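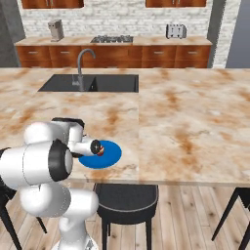

The Office of Lost Seasons at Nisel opened its doors at five each morning. Residents of Zindisik filed claims there for missing time, and each claim was stamped in 2 places.

In October a woman requested the return of one summer.

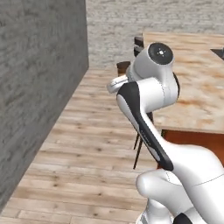
Could a whole summer be returned?
Only if the claimant could name its last evening.

She could not, and the clerk entered a delay of 100 days. 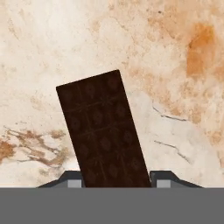

The Sorkasen archive held the remaining papers. Its drawers were ruled off by shallow grooves, like a bar of dark chocolate - one segment for each evening. Hers was open.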